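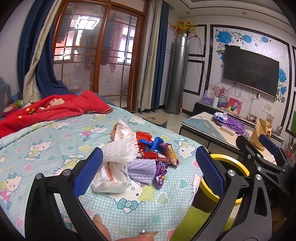 November, wrapper sorting, second round

Started at 2 in the afternoon, after Lurdes had the room aired. Same question as last round: if all the snack and fruit packaging from a week is tipped out together on a bed, how far does one pass of sorting get before things have to be handled a second time. Hugo thinks one pass is enough. I don't, and the notes so far are on my side.

Material today: white plastic packages with Chinese printing, foam fruit nets (one white, one lavender), a red snack wrapper lying flat, a crumpled red one, purple wrappers, a twisted bit of bright blue plastic. Pile in the middle of the bed, on the aqua cat sheet.

On the sheet. Esperanza asked again if we could go back to the plain gray one. I'd like to keep the cats for now. The pale aqua is fine behind the reds and purples, but the white packaging is harder to pick out against the dots and the printed cats, and that is closer to what a bed in a real house looks like. If we change it, change it between rounds and write it down here. Last time the sheet was swapped halfway and I had to throw out the morning's notes.

Groups, as agreed with Araceli:

Foam nets. Keep apart from everything. They weigh next to nothing and take up most of the bag. The white one is frayed at one end, and the fringe catches on the torn edge of any wrapper it touches. Take nets off the pile first, before pulling anything from below.

Printed plastic packages, white. Flatten, then stack. Anything with a pointed end goes point inward or it works its way through the side of the bag.

Snack wrappers, red and purple. One group for both. Baltasar wanted shiny and dull kept separate, but on the first round we spent more time arguing about which was which than sorting. Shiny ones spring open after folding. A rubber band holds them, a paper clip doesn't.

Scraps. Anything too small or twisted to flatten, such as the blue piece. Goes in the Plistberg tub, lid on.

Order of work: nets, scraps on top, then the long wrappers, then whatever is left underneath. Pulling a long wrapper out from under a net drags the whole pile toward the edge of the bed – lift, don't pull. Hugo wrote the same thing in his own notes in different words, so I'm treating it as settled.

Storage. The Gallardo crates are too deep for this. Flat wrappers slide to the bottom and get crushed by whatever is put in later. Araceli has two shallow Plollard trays in the back cupboard and says we can have them as long as they come back clean. Bags for the nets: the 80 liter ones. A smaller bag filled up before we were through last week's nets.

The form Virolbridge sent still has a single line for "mixed plastic". I'd rather fill in our groups on a separate sheet and staple it on than squash them into one line. Lurdes to ask if they will accept that. Their limit per delivery is 2000 grams for film and we are nowhere near it, so no hurry.

To do:
– labels for the trays, large letters
– more rubber bands, the wide kind
– decide on the sheet before round three (Esperanza, me)
– wash the sheet either way, some packets shed crumbs
– ask Baltasar for his list from the first round, the copy in the folder is missing its second page

Round three uses the same groups, but with the pile spread out a little before starting. Araceli will sort and I'll write.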